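Our rules for recording in public rooms

By Chie Minami, April

At Midine we write our own rules for the hand-held gripper, because the standard we follow says very little about cafés. After 213 recordings I changed two of them.

Rule 1. Hold the bottle below the cap, and keep it upright between both fingers before you begin.

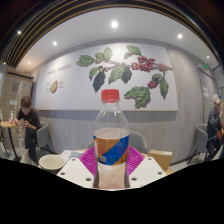
Rule 2. Respect the other guests

Ask the staff first, and stop if any guest asks you to stop. Eetu Lehtinen wanted a stronger rule, with faces blurred on the same day. I agree with him now.

The limit stays at 4 recordings per table.

Contact: Chie Minami | © Midine | Back to top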